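Ackroyd Reading Room, Endville
Progress report to the Trilberg Fund
Reporting period ending November

1. Summary

Work on the reading room remains on schedule. The grant has been applied to seating, floor finishing and the transfer of the bound collection. Of the 589 volumes listed in the original application, 183 have been cataloged and assigned a shelf mark. The remainder are stored at the Ureline depot and will be moved in stages.

2. Seating and reading areas

The first upholstered armchair has been placed on the main floor for review. The model under consideration has a tufted back and wide, rounded armrests, and is covered in a dusty rose fabric. Reviewers were asked to consider seat depth, arm height and whether a large hardcover volume can be laid flat on the cushion without sliding. Comments were favorable, although two reviewers asked for a firmer seat. The supplier has quoted a lead time of 20 working days for the full order. 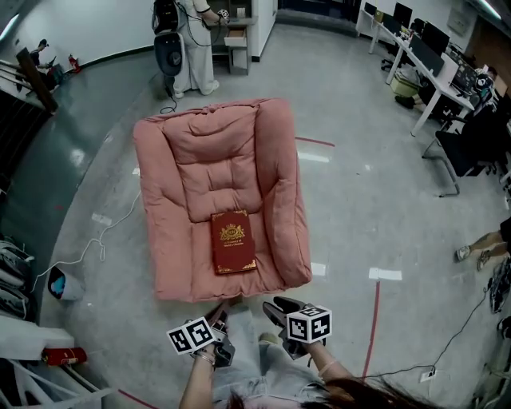 3. Collection and handling

Volumes with gold tooling on the cover are being handled separately and will be shelved last. Harriet Kowalczyk has prepared a short handling guide, and 200 copies have been printed for visitors and staff. Minor repairs to loose hinges continue at Ureline.

4. Budget and next steps

Spending is within the approved amount under each heading. Approval is requested to move the unspent balance for signage into seating, which would cover the firmer cushions. Pending that decision, the chair order has not been placed.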